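Lundgren Hall Floor and Access Works
Progress report to the Zostenora Fund
May 2024 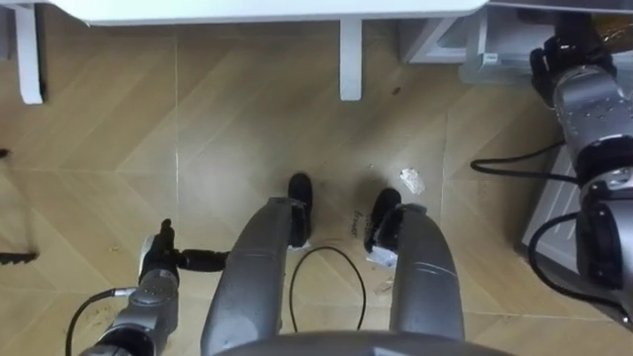
1. Where the project stands

The main hall floor is finished apart from the threshold at the side door. The old carpet was taken up and the boards were laid in a chevron pattern in a light tan wood, as set out in the application. Stisance did the laying and finished in April, 2 weeks later than planned. The delay came from the subfloor, which was out of level along the north wall and had to be packed before any boards could go down.

The hall is open for daytime bookings. Evening bookings start again once the porch lighting is signed off.

2. Access ramp

The ramp at the front entrance is built and the handrails are on. The building inspector asked for one change, a longer landing at the top, and Detomine has priced it. We have accepted the price and the work is booked. Until then the side door is the step-free way in, with a temporary sign at the gate.

3. Spending

The floor came in under budget. The ramp will go over once the longer landing is paid for, and we expect the two to balance out. We have not touched the contingency. Invoices up to the end of April are attached. The final invoice from Stisance is held back until the threshold is done.

4. Use of the hall

Before the works we had 6 regular groups. We now have 10 on the calendar, including a lunch club and a beginners' dance class that had been turned away before on account of the carpet. Two groups that moved out during the works have stayed where they went - one to the school, one to the library - and we don't expect them back this year.

Sound is a problem we did not plan for. With the carpet gone the hall echoes, and the lunch club has complained. We are getting prices for wall panels and will pay for these from our own funds.

5. Still to do

Side door threshold
Longer landing on the ramp
Porch lighting sign-off
Felt pads for the chairs and tables (ordered)
Written care instructions for hirers, mainly on mopping and on dragging furniture

6. Request

We ask the Fund to move the closing date of the grant back by 2 months to cover the landing. No more money is requested. The final report and accounts will be sent with the inspector's certificate.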